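Packing and Storing Small Things in Mailer Boxes

By Bianca Sârbu
Updated August 14, 2025

I sell buttons, trims and sewing patterns from a back bedroom, and most of what leaves the house goes out in folding mailer boxes. The same boxes hold nearly everything that stays. These are the habits that have lasted.

Pick the work surface first

Folding boxes on a carpet or a bed is slow and gives you crooked corners. Use a hard, smooth surface at hip height. A kitchen counter is usually right for standing work and a dining table is usually too low, so sit down if the table is what you have. Wipe the surface and let it dry fully. Cardboard picks up grease and a damp ring from a coffee cup will show on a colored box.

Leave a clear space twice the size of the unfolded sheet. Tape, labels and scissors go on the side of your writing hand. Finished boxes go on the other side, and preferably on another piece of furniture.
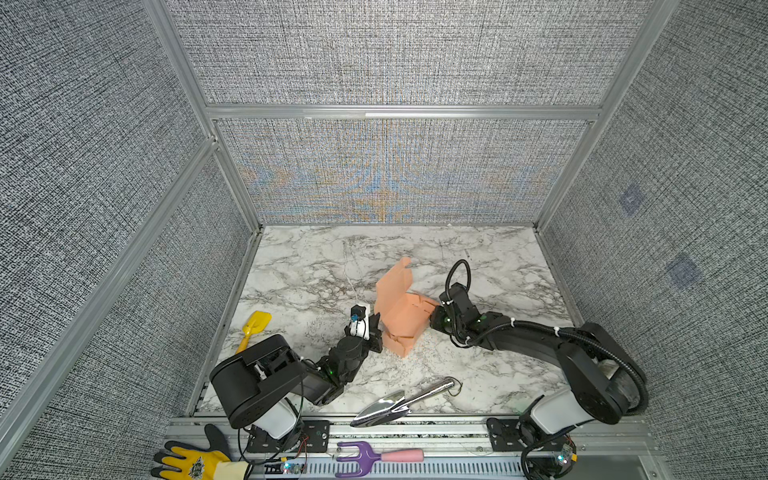 Light matters more than people expect. An overhead bulb behind your head puts your own shadow over the creases. I use a Dundix desk lamp on a clamp, set to the left and a little behind the box. Any lamp with a bendable neck will do.

Buying flat boxes

Measure the thing you send most often, with its wrapping on, and add half an inch each way. Most sellers give inside dimensions, but some give outside, and on a small box the difference will catch you. Ask for one sample before you order a bundle. I buy from Junico in packs of 40 and keep one spare pack.

White and kraft are cheapest. Colored boxes scuff in the mail, and a pale color shows it less than a dark one. If the box is a gift, put it inside a plain poly mailer.

Folding

Pre-crease every score line before you assemble anything. Bend each one past square, run a thumb along it, and let it go. New board is stiff and will split along the outside of the fold if you force it the first time, especially in January when the house is dry. If your boxes have been in a cold garage, bring them indoors overnight.

Raise the side walls, tuck the corner flaps in, then roll the front wall over them until the tabs drop into their slots. If a tab won't seat, check the corner flap behind it. It has usually slid forward. Don't trim the tab.

The lid comes last. Fold the front lip and the side ears inward before closing, and the ears will slide down inside the walls.

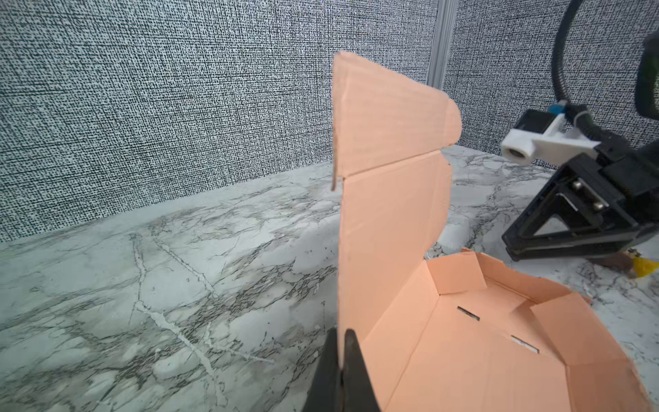

Do the job in stages when you have a lot of them. Crease a whole stack, then assemble the stack, then fill. Switching back and forth between steps takes longer and the creases get careless.

Cushioning

Tissue is for looks. It does very little for a glass button card or a small jar. Crumpled packing paper works, and so do strips cut from old boxes with the paper shredder, provided your shredder will take card. Close the lid and shake the box next to your ear. If something moves, add more paper at the ends first – side padding alone won't stop it sliding lengthwise.

Tape

One strip across the front lip is enough for a light parcel. Use paper tape if you want the box to be recycled without fuss. Press it down with the flat of a spoon. Paper tape fails when it's applied to dust, so brush the flap off with your sleeve first.

Storing the flats

Keep them lying down, under something with a little weight. Boxes stored on edge take a curve and never quite square up again. Mine are on the bottom shelf of an old Soletti bookcase with a board on top. Keep them off concrete floors and away from the dryer.

Using them in drawers

A mailer box with the lid cut off makes a good drawer divider. Cut along the back crease with a utility knife and a metal ruler, using 2 light passes. I have 6 of them in one dresser drawer for zippers, elastic and bias tape. Label the front wall, low down, in pencil. Contents change.

The lids can be saved for backing pattern envelopes or stiffening a shipping bag.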